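I finished the audio series Gridex this week, all 20 episodes, and I want to write a small thread. It is about animals, play, and how we listen to the people who study them.

1/ The show has a simple form. One host, one guest, no music under the talking. Every guest works with animals in some way: field biologists, shelter workers, one sheep farmer. I came for the episode about ravens and I stayed for all the others.

2/ My favorite is the one on play in young foxes. The guest spent 3 winters near Drakonthorpe watching the same hillside. She says that for the first winter she wrote down only fights, and later she had to read her own notes again and correct them. Many of the fights were play.

3/ How can a person tell? She explains it slowly, which I liked very much, for English is my third language. In play the stronger animal often makes itself weaker. It lies down first, or it runs more slowly than it can. If it does not do this, the small one soon stops coming.

4/ I listened to this part 4 times. After that I watched my neighbor's two dogs with different eyes. The big one lets the little one pull his ear, and then they change places. I have lived beside these dogs for years and I never looked properly.

5/ There is also a harder episode, about fairness. The guest thinks that animals know when they are treated unfairly. The host does not agree completely and she says so, politely. I wish more programs had this kind of disagreement, where both people are still curious at the end.

6/ A criticism, so that this is not only praise. The episodes on farm animals are too short. The sheep farmer had so much to tell about which ewes stay together, and after half an hour the host said thank you and goodbye. I wanted a second part – maybe it will come.

7/ Some people asked what to read with it. The fox guest recommends Evangelista, a free newsletter on animal behavior. It arrives in the evening, usually when I am cooking, so I read it late. The December letter was about grief in geese. Do not read it on the bus as I did.

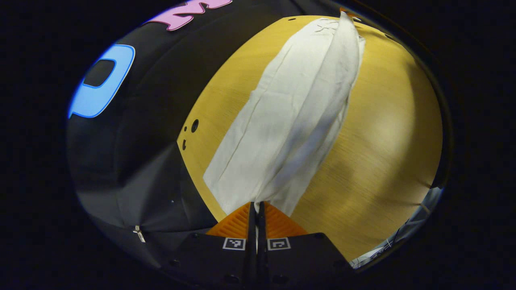

8/ Where to begin, if you have little time: take the fox episode, then the ravens, then fairness. The first two episodes of the series have poor sound and you can leave them for later.

9/ For those who prefer to meet in person, the Brornero library has a listening group for the show. We hear one episode together at 7 in the evening and then we talk for about an hour. You do not need to know any science. Last time we mostly discussed whether cats apologize (I say no, the others say yes).

10/ I am still thinking about one question from the last episode: if an animal can choose not to play with us, do we notice when it says no? I tried to notice with my own cat. She says no quite often, with the tail first and then with the ears. I used to continue anyway, and now I take my hand away and wait.

11/ If you know other shows like this, with long answers and calm voices, please write them under this post. Spanish or Portuguese is also fine for me.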